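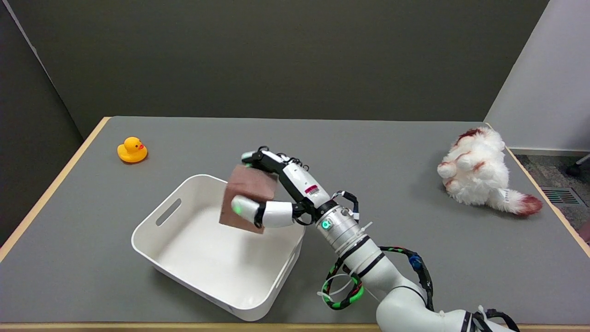
Róisín Ó Dálaigh wrote to me after my last post asking whether a plain open bin was really worth writing about, and whether I'd ever get around to saying which one I ended up liking. Fair enough, Róisín! The bin is the Kokow, the white one with the cut-out handle, and yes, I have enough opinions about it to fill a page.

A little background for anyone new. We have gone through a lot of toy storage in this house. There was the canvas basket that slumped over sideways the minute you took anything out of it, and then the lidded trunk from Jallau, which was handsome and which I was forever afraid would come down on somebody's fingers. When the trunk finally went to my sister's basement I wanted something with no lid, no hinge and no fabric, just a tub you could drop things into and forget about until bedtime.

The Kokow is exactly that. It's white plastic, open on top, smooth inside, with rounded corners, and I can't tell you how happy those corners make me. If you have ever tried to get dried modeling clay out of a square corner with a butter knife, you know what I mean. I wipe mine out with a damp dishcloth and it takes less time than finding the dishcloth.

The handle is a rectangular hole in the side wall, and it's comfortable as long as the bin is holding stuffed animals, bath ducks, blocks and that sort of thing. I filled one with picture books (my own fault, I was in a hurry) and the edge dug into my fingers all the way up the stairs. So I'd say toys yes, library no.

I bought 2 in November and went back for a third in December, which is probably the best recommendation I can give. One lives by the couch, one is in the bathroom, and the last one was meant for mittens and has been taken over by the dog.

Now for the grumbles. White shows everything, crayon above all, and there's a faint purple streak on ours that I've stopped fighting. I'd also love a lid sold separately for closet storage, because I know plenty of people want to stack these, and without one you're just setting a bin on top of your toys. Buenaventura makes a similar tub with a lid, but it has a ridge around the inside that collects crumbs like you wouldn't believe, so I'm sticking with mine.

Five stars for the bathroom, 3 for books. Róisín, if you do get one, let me know how the handle treats you.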